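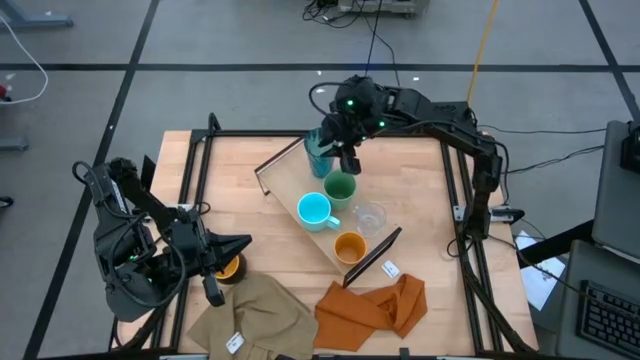
The two-arm bench at Cundness, with the drinkware tray between the grippers.

Cundness puts two gripper finger designs head to head on cups and glasses

I'm Sidra Rajput and I run the gripper bench at Cundness, so when we decided to publish our finger comparison this March I asked if I could write the announcement myself. They said yes, so you're getting it from me!

We've spent the past few weeks trying two sets of parallel gripper fingers, the Vorkari and the Bugti, on ordinary drinkware. Mugs, cups, a tall glass, a measuring cup, all the stuff you'd find by anyone's sink. Each set did 176 lifts from the tray, with the same arms, the same controller and the same closing speed, and we swapped the fingers between the left and right arm halfway through so neither got the easier side.

The Vorkari dropped or tipped 11 items. The Bugti dropped or tipped 2, which surprised me, as I'd had my money on the Vorkari (it's the quicker one to fit and I'm fond of it). Most of its trouble came with handles. If a mug was turned the wrong way the fingertip would catch and the whole thing would swing round. On plain straight-sided cups I couldn't tell the two apart.

Clear glass is a separate headache, and I'd call that a camera problem before a finger problem. We tried the wrist cameras at two brightness settings and the dimmer one was kinder to see-through edges, so we've stuck with it. The cloth napkins are next, and I can't wait – soft things are much more fun to argue over.

The full results, including every miss, will be shared with members of the Esomwood testing group at the end of the month. We've also got room for 75 more lifts per design before the bench gets rewired, so if you make fingers that fit a standard parallel gripper and you'd like them tried on the same tray, please get in touch.

Press contact: Sidra Rajput, Gripper Bench, Cundness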